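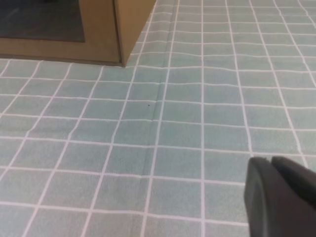
Section 7: Setting up the step grid

Trornament keeps every pattern on a grid, with time running from left to right and pitch climbing from bottom to top, and most of your playing will be done by tapping squares on and off. A new pattern is perfectly even, and to many ears a perfectly even pattern sounds a bit stiff. We like to think of the timing controls in terms of the pale blue-green squares in the picture: look at how the white lines bow a little, and how they kink and shift where they cross the crease running down the middle. It is still plainly a grid, and you could still find your way about on it, but it has some give. The Drift control does much the same to your notes, and you'll meet it in step 6.

Before you start, please have the app open on your tablet, your keyboard or sound module connected, and the volume turned down to somewhere modest. Some of the factory sounds are a good deal louder than others, and headphones are unforgiving.

Making your first pattern

1. Tap New on the opening page. An empty grid appears, sixteen squares wide. If you see a pattern that was there last time, you have tapped Resume instead; press the arrow at top left and try again.

2. Choose a scale from the list on the right. Major is selected to begin with. The Bukhari scale near the bottom of the list is our own, a seven-note scale with a lowered second, and it's lovely for slow patterns (do give it a go once you've got your bearings).

3. Tap any square to switch a note on. Tap again to switch it off. Drag along a row to hold the note across several squares.

4. Press Play. The pattern goes round and round until you press Play again.

5. Set the tempo by dragging up or down on the number, or tap it in time with the music you'd like to match. Four taps are enough, though a few more will give a steadier reading.

6. Turn up Drift, slowly. Low settings nudge notes very slightly ahead of or behind the beat. Past halfway the effect becomes quite wobbly, which suits some music very nicely and ruins the rest! 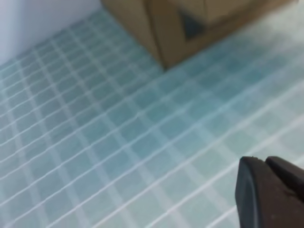 Note: Drift is stored with the pattern and not with the sound, so changing the sound while you are playing leaves your timing exactly as you had it. If you'd like one row kept strictly in time (a bass drum, say) press and hold the row's name, then choose Pin Row.

Sending notes to other instruments

Trornament can play anything that understands MIDI, whether that's another app on the same tablet or an elderly synthesiser at the far end of a cable. The settings are on the Outputs page, and you only need to visit it once for each instrument.

1. Open Outputs and tap Add.

2. Pick your instrument from the list. Instruments joined by cable come first, then other apps, then anything on your wireless network.

3. Choose a channel. Channel 1 is a sensible place to begin, and most keyboards listen to it when they leave the factory. If yours stays silent, have a look in its own manual under "receive channel".

4. For a network instrument, leave the port at 3065 unless you have a good reason to change it. Both ends must use the same number.

5. Tap Test. A short rising phrase is sent. If no reply comes back within 3000 milliseconds, a small amber dot appears beside the instrument's name. Many older instruments never reply at all, so if you can hear the phrase you may happily ignore the dot.

Caution: Don't switch on both Clock Send and Clock Follow for the same instrument. The two machines will each try to follow the other, and the tempo will creep up or down until one of them gives in. If this happens, press Stop on both and turn off Clock Follow.
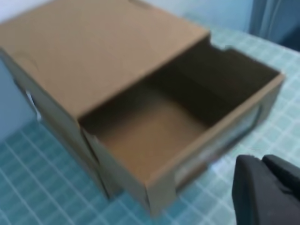
Owners of the Mosteo pedal board can plug it in at this point and it will add itself to the Outputs page. The left pedal starts and stops the pattern, and the right one moves to the next. You can swap them over under Pedals, Reverse.

Keeping your sounds in order
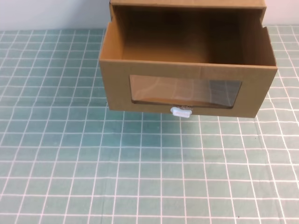
The sound library holds 803 factory sounds, and we'd be the first to admit that's a lot to scroll through when all you want is a decent electric piano. To make life easier, sounds can be put away in what we call drawers. Each drawer has a preview strip on its front, and the idea is the same as the clear window in the front of the cardboard drawer in the photo: you can get some notion of the contents before you pull the thing open. Tap the strip to hear the first sound in the drawer, and swipe along it to hear the others.

1. Open Library and tap New Drawer. It starts out empty.

2. Give it a name. Short ones fit best on smaller screens.

3. Press and hold any sound, then slide it on to the drawer and let go. The original stays where it was, so there's no harm in putting one sound into several drawers.

4. To take a sound out again, open the drawer, swipe the sound to the left and tap Remove.

Note: The drawer called Prarkdale comes with the app and can't be deleted. It holds the sounds used by the lesson patterns, and you can hide it under Library, View.

Caution: Restore Library puts the factory sounds back as they were and clears every drawer you have made. Save a copy first with Library, Export, and check that the copy opens before you go any further.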